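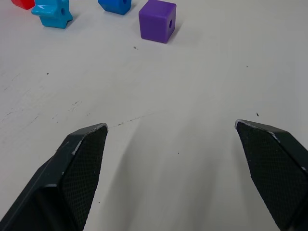 You're never going to get anyone to admit they throw toys away, a classmate told me when I read my topic out loud in March, and I wrote it down in the corner of my notebook, partly out of spite. I still think it was a fair warning. My project was supposed to be about where plastic toys go when kids are done with them, and the "thrown away" part ended up being the weakest section of the whole report. The secondhand part, on the other hand, got way out of hand (in a good way!).

Where toys go after the toy box
Project report, Consumer Studies elective
18 June 2022

Why I picked this

My parents' basement has three bins of toys in it. Every spring there's a talk about getting rid of them and every spring they stay put. I wanted to know if that was just us. My question, after my teacher made me shrink it twice, was this: when families in Steva get rid of building toys, do they sell them, give them away, or toss them, and what makes the difference?

I stuck to building toys and left out dolls, cars and stuffed animals. Stuffed animals are a whole other world. Most of the shops I asked won't even take them.

What I did

I did two things. The first was reading listings on the Steva swap board, the online one, and putting every building toy listing into a spreadsheet. I ended up with 542 of them. For each one I wrote down the asking price, the brand if it was given, whether the set was complete, and whether it got marked as gone by the time I checked back.

The second was going to places in person. I went to Mak, the thrift store by the bus loop, and to the Pekari flea market, where I basically walked up to tables and asked people if I could bother them for a minute. I also made a paper survey and left a stack at the library. I got 10 back. That is not a lot, and two of them were pretty clearly filled out by the same kid in the same green marker, so I only used one of those.

What I found on the swap board

Most listings were for mixed lots. Somebody has a bag or a bin, they don't know what's in it, and they want it out of the house. The word "misc" shows up constantly. Mixed lots were priced low and went fast.

Complete sets were slower. My guess going in was the opposite. I figured anybody would want the complete one with the box. But the people selling complete sets tend to know it, and they ask for close to what they paid, and then the listing just sits there getting its price dropped a little at a time. I started rooting for a few of them.

Grestetti was the brand I saw most. If you grew up here you probably had some. They're the chunky ones that only fit with other Grestetti pieces, and that matters a lot for resale. A buyer either already has a bin of them at home and wants more, or has none and doesn't want to start. Sellers seem to understand this, and a lot of them put "GRESTETTI ONLY" in capitals at the top.

The board also had a free section, and I almost forgot about it until halfway through, so I had to go back and redo part of the spreadsheet. (Lesson for next time: look at the whole site before you start typing.) Free listings had a totally different tone. People wrote more. They said how old their kids were now and what the kids used to build. One listing had four paragraphs and asked for the blocks to go to "a floor with kids on it."

What I found in person

At Mak they let me look at the sheet where they log toy donations. The total for the past year was 1,669 items, with a bag counted as one item no matter how full. Building toys weren't separated out, so I can't say what share they were, and I'm not going to guess. The staff told me the hard part is sorting. Different brands come in mixed together, along with crayons, hair ties and dog biscuits, and if a bag would take too long to sort it gets sold as is from the bin at the front.

Pekari was the most fun. Sellers there price by the scoop or by the handful, and kids do the choosing. I watched a girl trade away every color except orange. A man at the next table told me he buys leftover bags at the end of the day and washes them in a pillowcase in the machine, and I've since tried it at home and it's really loud.

The survey

Nine forms isn't enough for percentages so I didn't make a chart. Giving to a cousin or neighbor came up the most. Only 2 forms checked "put in the trash," and both added that it was for broken pieces. So my classmate may have had a point! I should have asked about the most recent toy that left the house, instead of what people "usually" do. I think that question would be harder to be polite about.

Problems

A listing marked as gone could mean sold, or it could mean the seller gave up. I couldn't tell those apart and I treated them the same, and my numbers for mixed lots are probably a bit too cheerful as a result. I also never got hold of anybody at the town dump. I called, left a message, and called again the week before this was due.

What I'd do with more time

I'd follow a single bag. I'd like to put a note in it with a stamped postcard and see if anyone ever wrote back. My teacher says that's a different project, and she's already signed off on it for the fall, so the first bag is coming out of our basement, if my mom agrees to which one.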